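4.3 Filling and removing the bag

Read this section together with 4.2 (Setting out the trays). It applies to the Votosau bag set on the standard square tabletop.

Before you start

1. Check that the tabletop is clear of grit and loose screws. Small sharp items will puncture a bag from below.
2. Take one bag from the roll. Do not use a bag that has been folded and stored under other goods.
3. Open the bag by hand and push the base out from the inside until it stands without support.
4. Place the bag in the middle of the tabletop, with the base flat and the opening upwards.

NOTE: The rim may be turned down once to stiffen the opening. Do not turn it down more than once – the bag loses depth and the contents sit too close to the top.

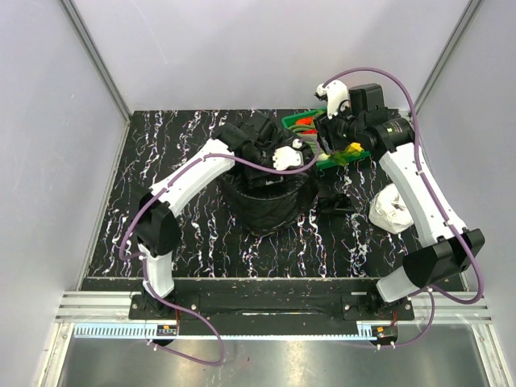 Bag position determines how far items must be carried from the tray, and it should be settled before the first item is moved. Keep the tray and the bag as two separate stations. With the green tray towards the back right and the black bag in the centre of the top, the opening can be reached from the left while the tray is reached from the right. A bag whose rim has gathered and folded can still be filled, provided the opening is wide enough for the largest item on the list.

Filling

5. Put flat items in first, then rigid ones.
6. Lower each item below the rim before letting go. Do not drop items from above the opening.
7. Stop when the contents are 30 mm below the rim.
8. If the sides bulge unevenly, move the contents from the outside with a flat hand. Do not pull on the rim.

CAUTION: Maximum load 2 kg. Do not lift a bag filled to over 300 mm without a second hold at the base.

Lifting clear

9. Gather the rim to a single point and take hold below the fold.
10. Raise the bag straight up until the base is free of the tabletop. Pause, and look for splits along the bottom seam.
11. Carry the bag to the collection point. Do not drag it over the surface.
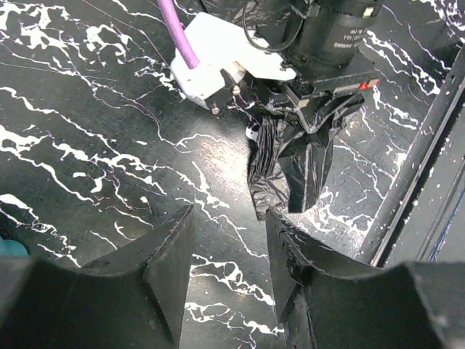
Fig. 4-6. Black bag held from above over the tabletop.

NOTE: Black bags are hard to judge against a dark, glossy top. Check the base of the bag from the side, at table height.

After removal

12. Wipe the tabletop with a soft, slightly damp cloth. The white streaks are part of the surface pattern – do not scrub them.
13. Return the tray to its marked place and record the bag in the log (form Bielecka 2).

If a bag splits, see 4.5.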